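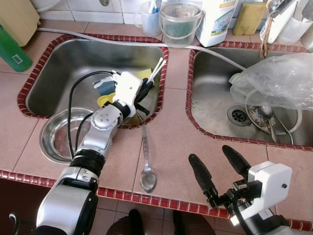
Double sink in a tiled worktop: what order do you wash up in, and how do I get the grout clean?

Asked by Rochelle Katene
Kitchens and cleaning, 5 July 2021

Hello all! We moved into a rented flat in Greltport in March and I have finally got the thing I always wanted, a double sink. Two proper stainless steel basins, side by side, set into pinky-beige tiles with a little border of dark red ones running round the edges. I love it. My sister says it looks like a holiday villa and I'm choosing to take that as praise.

The trouble is I've only ever had one bowl and I don't know how to use two. Everything ends up everywhere. I'll have the sponge and a yellow bowl in the left one, then a plate with food still on it in the right one with a plastic bag on top, a spoon on the tiles in the middle, and after ten minutes both sides are as mucky as each other and I've got nowhere to rinse.
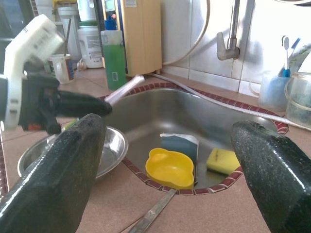
Left-hand basin: yellow bowl, carton and sponge.

So, questions. Is there a proper order? Which side should be for washing and which for rinsing? (I'm right-handed if that matters, and the drainer rack can go on either side.) And the grout between the small red tiles, what do you scrub it with? Mine has gone a bit grey in the corners nearest the wall and I don't want to wreck it, it's not my kitchen to wreck. I've got a tub of Cliner cream under the sink but haven't dared.

Thanks in advance, I'm so pleased with this sink and I want to do right by it!

3 answers

Razia Lodhi
Accepted answer, 42 people found this useful

Oh lucky you, I grew up with one of these and I'd have it back tomorrow. You'll be flying once you've picked a side and stuck to it.

Pick one basin as the dirty one. Everything unwashed goes in there, and scraping happens over it. The other basin is for washing and nothing gets put down in it "just for a minute". I was taught to keep the dirty one on the right and work leftwards, and from what you say your dirty plates are landing on the right already, so go with it. Rack on the far left.

How I do a full load:

Scrape the plates into the bin first. Whatever gets past you, catch in the strainer, and empty that before you run any water.
Take bags, cartons and packets out of both basins. Rubbish in a sink breeds more rubbish!
Fill the left one with hot soapy water. Glasses, then cutlery, then bowls and plates, then anything greasy.
Let the soapy water go when the glasses and plates are done, run fresh for the pans.
Rinse under the tap as you go and straight onto the rack.
Wipe the tiles last of all, front edge included, and wring the sponge out well. Stand it on its side to dry, up on the counter.

Keep the strip of tile between the two basins clear. It's so tempting to park spoons there, and they drip on the grout all day long. I have a jam jar by the wall for used cutlery and it's made a huge difference.

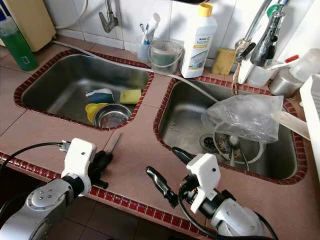 Ilze Dzene would add that the hose wants looking after too: if you've got one trailing along the back from one side to the other, lift it when you wipe, as the tiles underneath never get done otherwise and that could well be where the grey begins.

Yes, good point, thank you Ilze. I do mine at the weekend when I descale the tap.

Fahad Paracha
11 people found this useful

On the grout. Bicarbonate of soda and a splash of water, mixed to a paste, old toothbrush, small circles. Leave it a few minutes and rinse. Go gently in the corners, old grout can crumble. I wouldn't use vinegar on it, it eats away at it over time. Cream cleaner on the steel is fine if you go with the grain of the metal, but try a hidden bit first.

Mine was far worse than yours sounds and it came up beautifully, took me 70 minutes with the radio on. Two goes for the really bad joints. Very satisfying job!

If any of the grout is missing altogether, tell the landlord. Water gets under the tiles.

Rosario Ruggiero

get a dishwasher :)
no, I do it the other way round, wash right rinse left, works fine

Comment from Rochelle Katene

Razia, I tried your way tonight and had a whole clean basin at the end of it, I can't tell you how happy I was. The paste is mixed and the toothbrush is ready for tomorrow. Does the jam jar need changing every day or can I leave it till

Show 2 more comments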